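Ticket 1008 - tile and countertop pages not loading, Vovatdale store
Status: open, waiting on Gitgate

Catalog pages on the Avton site hang on load. Started in January after the Yurt update. Sinks and faucets are fine, only countertops and backsplash. Customer gets the spinner, then a blank page.

Tried so far:
cleared the cache, no change
rolled back the theme, no change
turned off image zoom - pages load, but slow
other browser, same thing

Log shows timeout at 3000 ms on every call to the price list. 541 items in that list, used to be split into pages of 15. Looks like the update droped the paging and it now pulls the lot in one go.

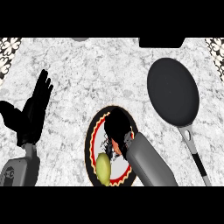 Posted by: Avton web desk, 4:15 pm
Category: Catalog / Countertops

White marble page is the one to test with, it fails every time. Black-and-white tile page fails maybe half the time. Put paging back by hand on the test site and both came up right away. Havent pushed it live - need Gitgate to confirm the next update wont overwrite the setting.

Please dont raise the timeout, tried that, just makes people wait longer.

Will check again tomorrow morning.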